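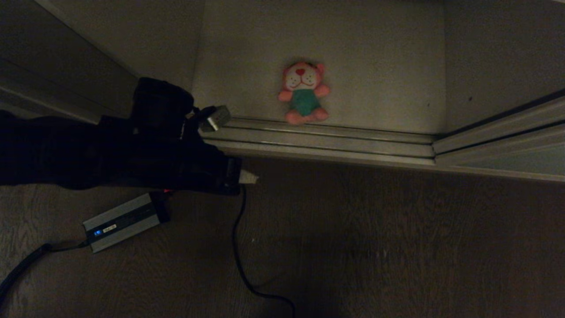
September, drying room, 7:40 am

Back at the ashwagandha. Same broad plan as last time: wash, slice, dry low, mill, then sort out how much the root shrinks so we can stop guessing when we order. I've been putting off writing any of this up, so apologies to whoever reads my handwriting on the bench sheet (it's me, I know it's me).

The Clavberg roots came in muddier than the Brarness ones, like last year, and I soaked them before scrubbing, which I shouldn't have. They drink it up! The slices went on the racks feeling spongy and I bet that cost us hours. Next batch gets a quick spray and a stiff brush and that's it.

Weights, before I lose them:
Clavberg, fresh, scrubbed and patted: 1,527 g
Racks used: 2
Time in the dryer before first check: 16 hours

At the first check the thin slices snapped and the thick ones bent, so of course I stood there picking through them like beans. The slicer is set by a thumbscrew that creeps loose as you go, and you can see it in the batch, thin at the start and practically coins by the end. I put a dab of thread tape on it. If that doesn't hold we need a proper lock nut, and I'd like one before the Mathebula order lands because that's a lot more root than this.

Put the thick ones back in, top rack only, door cracked open a finger. The smell at this stage is pure horse barn. I've stopped noticing, but the front office hasn't.

After lunch

Dry enough. Everything snaps now. Haven't done the final weight yet, the good scale is tied up with the Horent tea blends until they clear out, and I don't trust the little one with anything that matters. Jar is closed and labeled CLAV THICK/THIN MIXED. Please don't open it to have a look, it pulls damp out of the air faster than you'd think.

Milled one scoop as a trial. The coarse screen leaves hairy bits, the fine one clogs and warms up, and warm powder cakes on the lid. Short bursts with a rest in between worked much better, so that's what I'll do for the rest. Color is a nice pale tan, no scorched smell. Tasted a pinch in warm milk with honey. Bitter, earthy, bit of a tickle at the back of the throat, and the Brarness powder is milder to my tongue (could be the honey, I was generous).

Capsule question is still open. The 500 mg size looks fine on paper but this powder is fluffy and I'm not sure it'll pack down that far without a fight. Want to try tamping by hand first before anybody orders shells.

To do:
final weight once the scale is free
lock nut for the slicer
send a bag of the trial powder out for the moisture test
new brush, the old one is bald
ask Brarness whether they wash before shipping

Leaving the dryer running empty with the door open to air it out. Switch it off if you're last out, please.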